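Food storage container

From the Udetti Household Wiki

A food storage container is any lidded vessel used to keep food at home, from a stoneware crock to the tub your margarine came in. I've been looking after this article for a while now, and I should warn you that I have opinions about lids. The other editors know this and mostly let me get on with it.

Names

Where I grew up they were all "keepers," no matter what they were made of. Ashwin Pinto, who edits our kitchen pages, says "tubs" for anything plastic and "jars" for anything glass, and he has changed this article to match twice. I changed it back. Canister usually means a tall container for dry goods that lives out on the counter, and a crock is heavy pottery, often with a loose lid that just sits there under its own weight.

History

People have been storing food in pots for as long as they've been making pots. Clay was cheap, mice couldn't chew through it, and you could seal the mouth with cloth, wax, fat or a flat stone. My favorite part of the story is the fat! A layer of it poured over cooked meat kept the air out, and people still do this with duck today.

Glass jars with screw lids came into ordinary kitchens in the 1800s, along with home canning. Tin boxes were around by then too, for tea, crackers and flour. Plastic showed up in a big way after the Second World War, and the soft lid that you press down at the middle and burp at the edge is from that period. It changed what people did with leftovers, because a bowl with a plate on top will not survive a ride in a car and a sealed tub (usually) will.

Materials

Glass doesn't hold smells, and you can see what's in it. It's also heavy, and it hates going from the freezer straight to a hot oven. Even the tempered and borosilicate kinds have limits, so check the label.

Plastic is light and bounces. Most food tubs are polypropylene, which has a 5 in the little triangle on the bottom. It stains if you so much as show it tomato sauce, and I have never got the orange out of mine completely — a day on a sunny windowsill helps a bit.

Metal is good for dry food and for lunches. Keep it out of the microwave. Pottery is lovely for salt, pickles and butter, though you want to be sure the glaze is meant for food, especially on old pieces from a yard sale.

Lids

There are four main kinds: the press-on lid, the screw lid, the clip lid with a gasket, and the loose lid. Press-on lids are the quickest and also the first to warp. Screw lids last well, but the threads collect gunk, so run an old toothbrush around them. With clip lids, pull the gasket out every now and then and wash under it. I put this off for years and I'm not going to tell you what I found.

Corina Matei stores hers upside down on the matching tub, which takes up more shelf but ends the hunting. I keep mine standing in a dish rack like records.

What goes in what

Flour, rice and sugar want something dry and tight. Bread would like a little air, or the crust goes leathery. Cooked leftovers should go into the fridge within two hours, in shallow containers so they cool fast, and most are fine for three or four days. Leave some room at the top of anything you freeze, soup above all, since it swells. Onions and potatoes don't belong in sealed containers at all.

Sizes

The Bangera canisters in my pantry hold 152 fluid ounces each and the Preneck tub I use for soup is 400 milliliters, which is one good lunch. Mixing ounces and milliliters on one shelf is annoying, and we have a conversion table on the Measuring page. Saranya Thevar made it last October and it's very good.

See also: Canning; Bread box; Measuring; Pantry moths
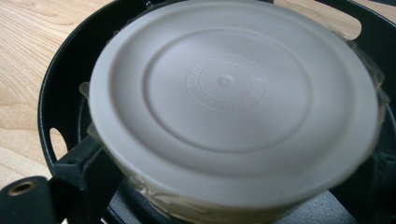
Udetti Household Wiki — Kitchen and Pantry Team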